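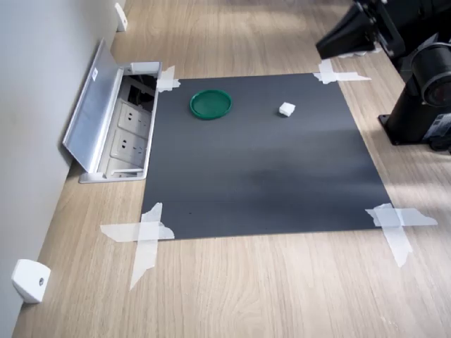
바닥에 매트 한 장 붙이기
공간디자인 기초 스튜디오 개인 과제 보고서
작성: Ruwan Thambiah
제출일: 2026년 10월 6일

1. 주제를 정하게 된 과정

처음 계획서에는 '공용 공간의 가변적 바닥 영역 설정에 관한 연구'라고 적었다. 교수님이 빨간 펜으로 "그래서 매트를 깐다는 말인가요?"라고 쓰셨다. 맞는 말이라 제목을 바꿨다.

대상은 Kendolville관에 있는 Seixas실이다. 밝은 참나무색 나무 바닥에 연회색 벽이 있는 방이고, 학과에서는 다목적실이라고 부른다. 책상을 쓰는 사람은 책상으로 가고 나머지는 전부 바닥에 앉는다. 모형도 바닥에서 만들고, 재료도 바닥에 늘어놓고, 가끔 점심도 바닥에서 먹는다. 어디까지가 누구의 작업 자리인지는 목소리 크기로 정해진다.

그래서 한 사람이 앉아서 작은 물건을 올려놓고 쓸 수 있는 자리를 매트로 표시해 보기로 했다. 기간은 4주로 잡았다. 가구를 새로 짜는 조는 목공실 예약 때문에 싸우고 있었고, 나는 그 줄에 서고 싶지 않았다. 이 점은 연구 동기에 포함시키는 것이 정직하다고 생각한다.

2. 재료

매트는 짙은 회색 무광이다. 학과 창고에서 후보를 골랐는데, 다른 색은 전부 누군가의 졸업 작품 일부였다. 무광이라 빛을 받아도 번쩍이지는 않지만 받은 자리가 뿌옇게 뜬다. 가까이 보면 아래쪽에 아주 희미한 선이 가로로 지나간다. 나는 이걸 이음선이라고 불렀고, 같은 방을 쓰는 친구들은 아무도 그 선을 보지 못했다고 했다. 설문 문항에서 뺐다.

고정에는 흰색 마스킹 테이프를 썼다. 첫 주에는 Hestex라는 이름의 양면테이프를 빌려 시험했다. 아주 잘 붙었다. 떼는 데 오후 하나가 들었고 시험한 자리에 끈적한 자국이 남아서, 방 관리 담당 선생님께 사유서를 썼다. 사유서가 이 보고서보다 먼저 완성되었다.

올려놓는 물건은 초록색 둥근 플라스틱 뚜껑과 작은 흰색 큐브를 기본으로 했다. 뚜껑은 테두리가 올라와 있고 안쪽이 약간 들어가 있어서 작은 것을 담아 두기에도 괜찮다. 큐브는 모서리가 부드럽게 둥글다.

3. 위치

벽에 붙은 바닥 콘센트 박스 바로 옆을 골랐다. 전원이 필요한 사람이 어차피 그 앞에 모이므로 자리를 정해 주면 질서가 생길 것이라고 보았다. 실제로 생긴 것은 경쟁이었지만 그 이야기는 5장에서 하겠다.

문제는 콘센트 박스가 생각보다 자리를 많이 차지한다는 것이다. 매트를 벽에 바짝 붙이면 박스를 덮게 되고, 덮으면 뚜껑을 열 수 없다. 열어 둔 채로 쓰는 사람이 많아서 결국 매트가 물러났다. 도면에는 벽에서 400mm를 띄우라고 적었는데, 현장에서 줄자를 댄 뒤 도면 쪽을 고쳤다. 도면은 고치기가 쉽다.

4. 붙이는 방법

네 모서리에 테이프를 두 줄씩 교차해서 붙인다. 매트와 나무 바닥에 반드시 같이 걸쳐야 한다. 매트 위에만 예쁘게 붙인 테이프는 장식이다.

처음 도면에는 네 모서리의 X자를 모두 같은 크기로 그렸다. 바닥에 엎드려서 붙여 보니 그렇게 되지 않았다. 콘센트 박스 쪽 모서리는 테이프를 뻗을 데가 없어서 작고 촘촘하게 끝났고, 그 맞은편은 옆으로 납작하고 길게 나갔다. 방 안쪽으로 열린 두 모서리는 자리가 넉넉했던 탓에 점점 커졌다. 그중 하나는 한 줄이 매트를 한참 지나 마루 위까지 갔다. 중간 평가에서 누가 "비대칭이 의도된 건가요"라고 물었고, 나는 "현장 조건에 대한 반응"이라고 답했다. 박수를 친 사람이 한 명 있었다. 룸메이트였다.

가위는 쓰지 않고 손으로 찢었다. 끝이 너덜너덜해져서 보기에는 별로다. 대신 뗄 때 잡을 데가 생긴다. 가위로 반듯하게 자른 것도 시험해 보았는데, 손톱으로 끝을 찾느라 시간이 더 걸렸고 테이프가 반투명해서 밝은 마루 위에서는 더 헷갈렸다.

마루결 방향도 신경을 썼다. 결이 비스듬하게 보이도록 매트를 틀어 놓으면 역동적일 것 같았는데, 지나가던 사람마다 발로 밀어 바로잡아 주었다. 이틀 동안 일곱 번쯤 다시 틀다가 포기했다. 사람들은 친절하다.

5. 사용 기록

벽에 종이를 한 장 붙이고, 매트를 쓴 사람이 나갈 때 선을 하나씩 긋게 했다. 4주가 끝났을 때 선은 259개였다. 이 중 몇 개가 실제 사용이고 몇 개가 심심해서 그은 것인지는 알 수 없다. 셋째 주 금요일 칸에는 선으로 고양이가 그려져 있는데, 고양이를 이루는 선도 일단 합계에 넣었다.

관찰하면서 알게 된 것을 적는다.

매트 위에 앉는 사람은 드물었다. 매트 앞에 앉고 물건만 올려놓았다. 내가 그린 사용 시나리오에는 양반다리를 한 사람이 매트 한가운데에 있었으므로, 그림 세 장을 다시 그렸다.

흰 물건은 잘 보이고 어두운 물건은 잘 안 보인다. 당연한 말이지만 나는 매트를 고를 때 이 생각을 하지 못했다. 큐브는 멀리서도 눈에 띄는데, 진한 초록색 뚜껑은 방의 불을 반만 켜면 매트 속으로 가라앉는다. 검은 나사를 올려놓은 1학년은 그날 저녁까지 나사를 찾았다.

물건은 한쪽으로 몰린다. 넓게 쓰라고 깔아 둔 자리인데도 대부분 벽에 가까운 쪽부터 놓았다. 발에 차일까 봐 그런 것 같다고 추측했으나 확인은 못 했다. 물어보면 다들 그제야 물건을 가운데로 옮겼다.

테이프는 안쪽 모서리부터 들떴다. 사람이 많이 다니는 쪽이니 이상하지 않다. 보수는 주 1회로 계획했고, 둘째 주는 잊어버렸다.

6. 비교 사례

선배 조가 작년 11월에 제출한 Nestudska 프로젝트를 참고했다. 같은 방에 이동식 선반을 두어 영역을 나누는 안이었고, 모형 사진이 매우 훌륭하다. 선반은 지금 복도에 있으며 우산꽂이로 쓰인다. 내 매트는 아직 방 안에 있다는 점을 조심스럽게 적어 둔다.

7. 비용과 철거

매트는 창고 물건이라 돈이 들지 않았고, 테이프는 한 통을 다 쓰지 못했다. 예산 항목의 나머지 칸에는 사선을 그었다. 이렇게 마음 편한 예산표는 처음이다.

철거는 테이프를 낮은 각도로 천천히 당겨서 한다. 나무결을 따라 당기는 편이 잘 떨어졌다. 시험 삼아 떼어 본 한 모서리에서는 자국을 찾지 못했다. 나머지 모서리는 평가가 끝난 뒤에 떼어 볼 예정이다. 양면테이프 자국은 여전히 같은 자리에 있고, 사유서 사본을 부록에 첨부했다.

8. 더 해 볼 것

밝은 색 매트로 같은 기록을 한 번 더 받아 보고 싶다. 콘센트 박스 모양대로 한쪽을 파낸 매트도 그려 두었는데, 파내려면 창고 매트를 잘라야 하고 그러려면 허락이 필요하다. 사유서를 미리 써 두는 방법을 알아보는 중이다.

댓글 4

마루바닥
고양이 그린 사람입니다. 합계에 넣어 주셔서 감사합니다. 수염까지 세셨나요?

검은나사
저녁까지 아니고 다음 날 아침에 찾았어요. 매트 밑에 있었습니다.

ㅅㅎ
Nestudska 조원인데요, 선반 우산꽂이로 쓰는 거 여기서 처음 알았네요. 졸업생한테도 공지 좀 해 주세요.

목공실줄서는중
양면테이프 자국에 스티커 제거제 써 보셨어요? 구석에 먼저 조금만 발라 보고 하세요. 저는 먼저 안 발라 봐서 사유서 양식이 어디 있는지 압니다.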